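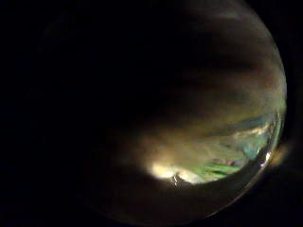
A dome cover, also called a cloche or a glass bell, is a round, curved cover of clear material that is put over food, plants or small objects in order to protect them without hiding them. The word "cloche" is French and means bell. A clear dome is easy to look through in daylight, but in a dim room it behaves differently: the curve collects what little light there is into a pale glare low on the surface, the rest turns to a brownish haze, and the thick rim shows only as a thin line of gray. For this reason shops and museums usually place the lamp above or behind the dome and keep the front side dark.

Materials

Dome covers are made from glass or from clear plastic. Glass is heavier and stays in its place better, and it does not scratch so easily. Plastic is lighter and safer to carry, but after many washings it may become cloudy. Both materials attract dust and fingerprints, and these are seen most clearly when the light comes from the side.

The edge of a glass dome is often made thicker than the wall. A thick rim can be set down many times on a hard plate without chipping. Some covers have a knob at the top for lifting, while others are plain and must be lifted with both hands.

Use in the kitchen

At home a dome is mostly used for cakes, cheese and bread. It keeps away flies and slows down the drying of the cut side. It is not airtight, so soft cakes with cream still belong in the refrigerator. Cheese under a dome should be taken out for some minutes every day, or the inside becomes damp and the rind may begin to smell strong.

The small cheese dome of the Van Acker workshop, sold under the name Olonano, was a common wedding gift in the town of Golloswood. It was delivered with a slate plate and was meant for 2 or 3 pieces of cheese. Larger domes from the same workshop could cover a whole layer cake. A price list kept in the Golloswood town museum names 4 sizes, of which the largest had to be ordered in May to be ready for the autumn fairs.

Use in the garden

Gardeners put domes over young plants in spring. The air inside becomes warmer than outside, and the plant is protected from wind and light frost. On sunny days the dome must be raised a little on one side, as the leaves can burn already before noon. Old garden bells were heavy and were stored in straw during the winter.

Use for display

Clocks, stuffed birds, dried flowers and wax fruit were often kept under glass in the parlor. The Pridari collection, which is now in Golloswood, has over 100 display domes, and 96 of them still have their original wooden base. The collection was first put in order by Orvokki Seppälä, who sorted the domes by the shape of the base and not by age. Her successor Siiri Räsänen kept this order but added notes about repairs.

Cleaning and storage

A dome is washed by hand in lukewarm water with a little dish soap and dried with a cloth that leaves no lint. Sudden change of temperature should be avoided with glass. Domes should not be stacked one inside another without paper or cloth between them. If there is a smell of cheese left in the cover, it can be wiped with vinegar and left open overnight.

See also the separate article on bell jars, which are used in laboratories and have a ground edge to hold a vacuum.

Last updated in May

Search articles
Enter a word Go

Related articles
Bell jar
Butter dish
Cake stand
Cold frame
Golloswood town museum
Terrarium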